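I said back in February that I'd write something up once we hit 300 episodes, and we're at 308 now, so I guess I owe you all a post!

For anyone new: Arben Begović and I have been teaching an arm to handle a drink can on a tabletop with paper and plastic cups around, by doing it ourselves over and over and letting the model learn from the recordings. The project is called Ziken (long story, involves a typo). One recording of one attempt is an episode, and most of my evenings are episodes now.

The part that surprised me is how much of the job is housekeeping. I figured we'd hit record, steer the arm, hit stop, done. But then you look back at a batch and see that you always came in from the same side, at the same speed, with the can in the same spot, and the poor model thinks that's just how the world is. So we put little bits of red and blue tape on the table and started working from a list of starting positions. I wrote the list, Arben shuffled it, and we've been arguing about his shuffle ever since.

We also got picky about what counts. If I hesitate for ages over a grasp (I do this a lot when I'm tired), it gets tossed. If the can slips and I recover, we keep it, and I'd love more of those. After the last cleanup we had 271 episodes I'd trust out of the 308. Not bad for 2 people with day jobs!

Some views from the table and from the wrist: 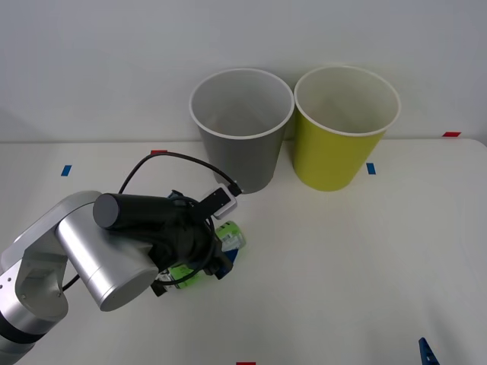
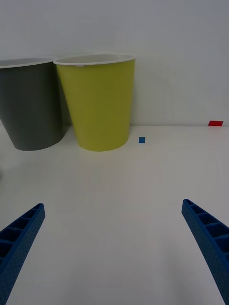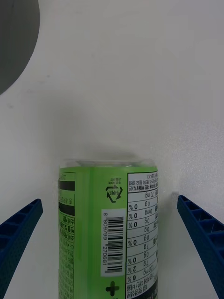
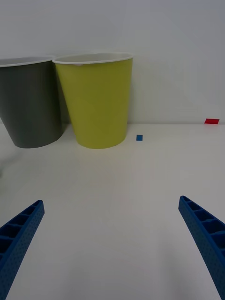 Next up is labeling, which I've been putting off. Our folder names are a mess. Mine say things like "good_take_b" and Arben's are all timestamps, so I'm writing a script to pull everything into one format before we train again. He wants to add notes to every episode about where the can started and how the grasp went. I want to do that too, in theory, but typing notes between takes breaks my rhythm, so we may try saying them out loud and transcribing later.

I'd also like to try a second kind of can, and maybe different lighting, since everything so far is very bright and very white. If you've collected your own demos, tell me in the comments how many you had before adding variety paid off. I keep seeing wildly different answers and I'd rather hear it from people who've sat there doing it.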